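We use cookies to remember your bench number. Accept / Manage

Grimwood teaching lab, Sunday walk-round
Checked by Conall Foley

1. Eyewash bottle: in date. Dust on the cap suggests an untroubled year.
2. Fire blanket: present, behind the coats. Move the coats.
3. Sink: drains, given time and encouragement.
4. Goggles: 16 pairs on the register, 16 on the hooks. I have checked twice and remain suspicious.
5. Coloured liquids: unlabelled again. Yellow is a colour – it tells me nothing about what's in the beaker. Same goes for the blue and the orange-red in the racks.
6. Paper cups: not on a bench with test tubes, please, however clean. Somebody will drink from one.
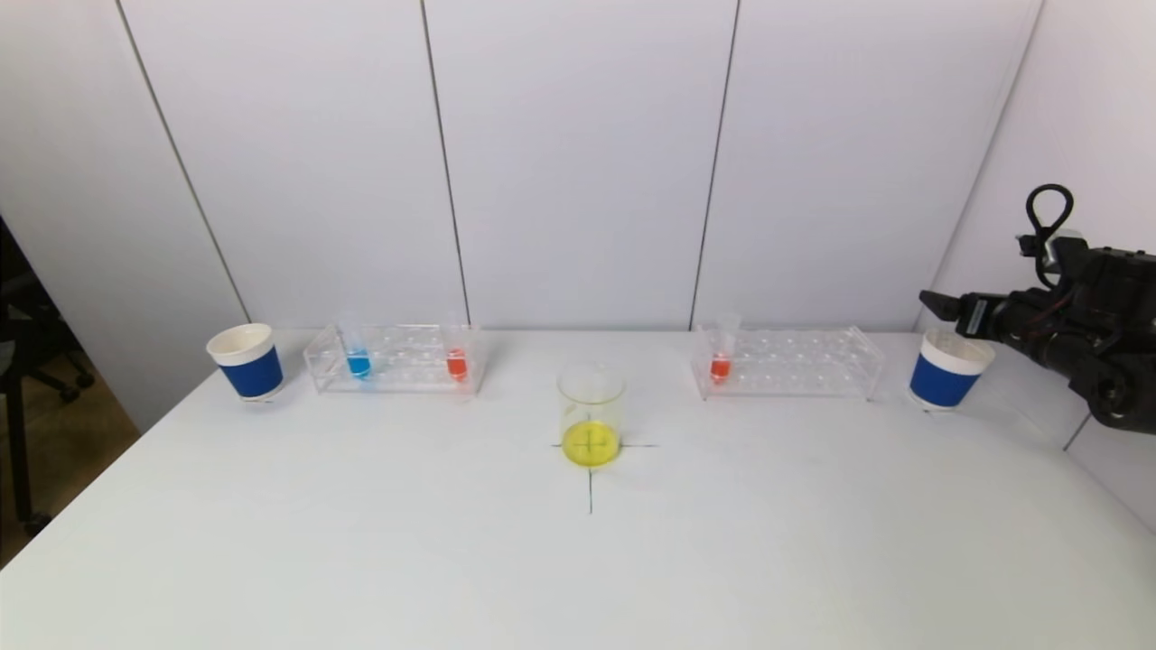

Neema Mwakalinga replied that labels were ordered in May from Favora, all 181 of them, and that they arrived without any glue.

7. Noted. Use tape. Recheck Sunday.

Contact the lab office | © Grimwood | Back to top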